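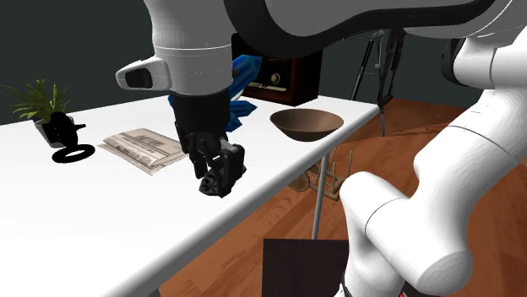
Ingegerd Sjögren reports that her Funholm has run through two cooling seasons on its original float, and that the only part she has replaced is the discharge tube. "I bought the larger tank and I would buy it again," she writes. "My one complaint is that the alarm leads are too short to reach the thermostat wire without a splice."

Funholm Condensate Pump
Manufactured by Skurninus
Page revised November 22, 2020

Overview

The Funholm is an automatic pump for removing condensate from air conditioners, dehumidifiers, and high-efficiency furnaces where a gravity drain is not available. Water enters the tank through one of the openings in the cover. A float starts the motor at the upper level and stops it at the lower level. A second float, set higher than the first, operates the overflow switch.

The pump is supplied fully assembled. It is intended for indoor use and must sit on a level surface or hang from the wall bracket. It is not suitable for crawl spaces that flood or for outdoor installation.

Specifications

Maximum flow at zero lift: 284 gallons per hour
Sound level, motor running: 39 dB
Drain inlets: 2, one fitted with a plug
Outlet: barbed, with built-in check valve
Overflow switch: normally open and normally closed contacts
Power cord: grounded, molded plug
Mounting: floor or wall

Flow falls as lift increases. The flow chart is printed on the underside of the carton lid and repeated in the installation sheet. Measure lift from the base of the pump to the highest point of the discharge tube, and ignore any part of the run that slopes down after that point. Long horizontal runs and tight bends also reduce flow and should be allowed for when the pump is working near the upper part of the chart.

Installation

Place the pump lower than the drain outlet of the equipment. The drain line must slope toward the pump over its full length and should enter the tank far enough to stay in place, but must not touch the float. Cut the end of the line at an angle.

Run the discharge tube straight up from the outlet to the highest point, then slope it down to the drain. Do not allow the tube to sag between supports. A sag holds water, grows slime, and is the usual cause of slow emptying. Secure the tube to the barb with the clamp supplied.

Remove the shipping tab from under the cover before applying power. The tab holds the float down and the pump will not start with it in place.

Connect the power cord to an outlet that is live at all times. Do not use an outlet controlled by the furnace or by a wall switch.

Overflow switch

The switch is rated for low-voltage circuits only. Wired in series with the thermostat, it shuts down the cooling equipment if the tank fills and the pump does not respond. It can also be connected to a separate alarm such as the Pletonora, sold separately. Insulate any lead that is not used. A pump installed above a finished ceiling should always have the switch connected - the leads are coiled under a paper band at the rear of the motor housing and are easy to miss.
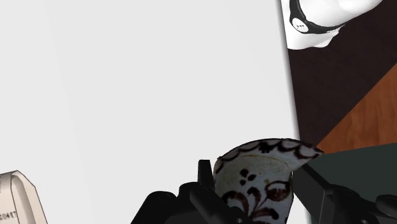 One reader asks whether the Funholm can take water straight from a condensing furnace, or whether the acid will eat the tank. "The installer told me I needed a neutralizer and then left without fitting one," the comment reads. "Is the pump ruined?"

Reply from Skurninus: The tank and impeller are made for furnace condensate and can take it undiluted. The neutralizer protects what comes after the pump, mainly metal drain pipe and some septic systems, and local code may require one. It is installed in the drain line ahead of the pump. Your pump does not need to be replaced. Rinse the tank and fit the neutralizer when convenient.

Maintenance

Clean the tank each March, before the cooling season, and again if the pump starts to run more often than usual.

Unplug the pump and the equipment it serves. Disconnect the discharge tube and lift off the cover with the motor attached. Wash the tank with warm water and mild soap. Wipe the floats and check that both move freely. Do not use bleach or solvents. Clear the check valve by unscrewing it from the outlet and rinsing it from both ends. When refitting, tighten the valve by hand.

After reassembly, pour clean water into the open inlet until the motor starts, and confirm that water reaches the drain. To test the overflow switch, keep the pump unplugged and add water until the connected equipment stops.

Replacement parts

Check valve
Float and switch assembly
Wall bracket with screws
Discharge tube, clear, by the coil
Inlet plug

The older Chien series uses a different check valve. The two are not interchangeable, although the threads will start.

Warranty

Two years from date of purchase, covering the motor, switches, and tank. Discharge tubing is excluded. Keep the receipt and copy the serial number from the label on the motor housing before mounting the pump against a wall.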